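How to clean wood doors and door trim (the fast way)

Doing the whole upstairs today so this is going up quick. Same method I use every spring and again in September before the heat goes on. Works on stained doors, varnished doors, painted trim. Does NOT work on raw unfinished wood, see the end for that.

What you need

Bucket, the smaller the better
Warm water
Dish soap, plain, no bleach in it
3 cloths per door — one for washing, one for rinsing, one for drying
Old toothbrush
Vacuum with the brush end
Step stool if you're short like me
Paste wax or a liquid polish, optional

I use the Kosetti wood soap when I have it. When I don't, dish soap. Can't tell the difference on a door. On a table maybe.

Before you start

Figure out what finish you've got. Put one drop of water on the door somewhere low, near the hinge side. Beads up, you're fine. Soaks in and leaves a dark spot, stop, the finish is gone there and water is going to make it worse.

Also check for loose paint or flaking. House older than the late 1970s, flaking paint, don't scrub it and don't sand it. Get a lead test first. Not kidding on that one.

Open the door all the way and wedge it. A rolled up towel under the bottom edge is good enough. I bought the Zarholm rubber wedge and it slides on my floor so I'm back to the towel.

Step 1. Vacuum

Brush end, top edge of the door first. People forget the top edge. It's a shelf basically. Then the panels, the grooves around the panels, then the trim. Go dry before you go wet or you're just making mud.

Hinges too. If there's black gunk on them that's old oil and dust, wipe it with a dry paper towel, don't get it on the wood.

Step 2. Mix the bucket

Half a teaspoon of soap to a quart of water. Thats it. More soap means more rinsing and a sticky door, and a sticky door is dirty again in a month.

Change the water when it goes gray. For me that's every two doors, or every one if it's the kitchen.

Step 3. Wash from the bottom up

Sounds backwards. Dirty drips running down a dry dirty door leave streaks that are a pain to get off. If the bottom is already wet they wipe right away. So bottom up for washing, top down for rinsing.

Wring the cloth until it won't drip. Damp, not wet. Go with the grain. Up and down on the sides, side to side on the crosspieces.

Around the knob is the worst spot, always. Hand grease. Hold the damp cloth on it for half a minute, then rub. Still there? A little baking soda on the cloth, very light, and rinse it twice.

Scuffs down low from shoes — pencil eraser first. Then a dab of toothpaste, the white kind, not gel. Magic type sponges work but they take the shine off stained wood, I ruined a closet door that way and ended up refinishing the entire thing.

Step 4. Grooves and corners

Toothbrush, barely damp. Run it along every groove and where the trim pieces meet. Wipe behind it as you go so the dirt doesn't just move over.

Step 5. The top of the frame

Flat hand on the door to keep it still, cloth in the other hand, push it right up into the corner where the top piece meets the side. Don't just swipe past it. Any cord up there, go lightly so the clips stay put.
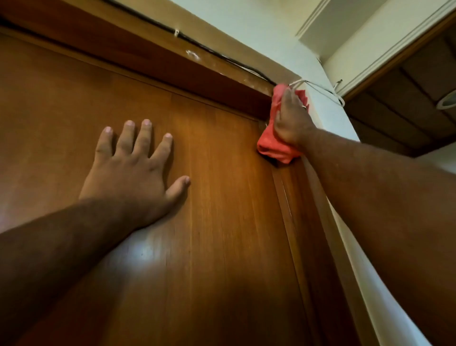

Step 6. Rinse and dry

Clean water, second cloth, top down. Then dry right away with the third one, don't let it air dry. Water sits in the joints and along the bottom edge, so get those. Leave the door open for an hour before you shut it or it might stick.

Step 7. Wax, if you want

Once a year is plenty. Thin coat, soft rag, let it haze over, buff. I like the Clorkent paste, the tin lasts forever. Keep it off the latch and the hinges and don't wax painted trim, new paint won't stick to it later.

If the finish is already worn

Skip the water. Vacuum, then a cloth with a bit of mineral spirits, windows open, no pilot lights or candles going. Rags get spread out flat outside to dry, never balled up in the trash. Then touch up with a stain marker and a wipe-on finish. Sand between coats with 500 grit or close to it, 1,000 is overkill for a door. Test the stain color on the hinge edge first becuase it always goes on darker than the cap.

How long it takes

Half an hour a door with trim, less once you get moving. Wax adds ten minutes plus the waiting. Hallway doors can go faster, kitchen and bathroom ones wont.

Will add the part on glass panel doors when I get to the downstairs.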